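Steaming without soggy results

Posted June 30, 2018 by Iona Jardine
Filed under: Kitchen

A steamer is one of the cheaper things to run in a kitchen and one of the easiest to neglect. Most complaints come down to too much water, too full a basket, or a lid lifted too often.

Water

Fill to the line and no further. If the water boils up through the holes, the bottom layer of food ends up poached. For anything that takes longer than twenty minutes, keep a kettle of hot water ready and top up from that. Cold water stops the steam and you lose several minutes getting it back.

Tap water is fine. In a hard water area you will see a white crust on the heating plate before long, and it should come off before it gets thick.

Descaling

Pour in equal parts white vinegar and water, enough to cover the plate. Leave it for an hour with the power off, then tip it out and wipe with a soft cloth. Stubborn patches will need a second go. Rinse twice and run the steamer for 4 minutes with clean water before cooking in it, or the first batch will taste of vinegar. Citric acid works as well and smells less. Never put the base in the sink.

Vegetables

Cut carrots and potatoes to the same thickness. Broccoli goes in last. Leave gaps so the steam can get up between the pieces. Greens shrink a great deal, so a full basket of spinach is all right where a full basket of potatoes is not.

Dumplings and buns

Line the basket with squares of baking paper or a few cabbage leaves. Bought buns often come with paper already stuck on the base, and it can stay there during cooking. Space them at least two fingers apart. If your lid drips, wrap it in a clean tea towel and tie the corners up on top, well away from the heat.

When the time is up, switch off and wait three minutes before taking the lid away. Buns that meet cold air too quickly tend to wrinkle. Lift them out with tongs and put them on a wire rack, never straight on to a plate.
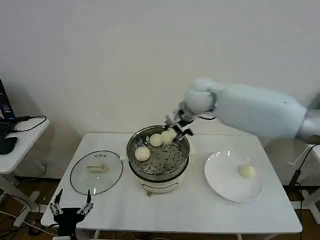 Can leftover buns be steamed again the next day?

Keep them in the fridge in a sealed bag and steam them for five minutes, or ten from frozen. They do not need thawing first.

Storing the basket

Dry it fully before it goes in the cupboard. Bamboo will grow mould in a week if it is put away damp, and metal ones get water marks. Store the lid upside down or beside the basket so that air can get in.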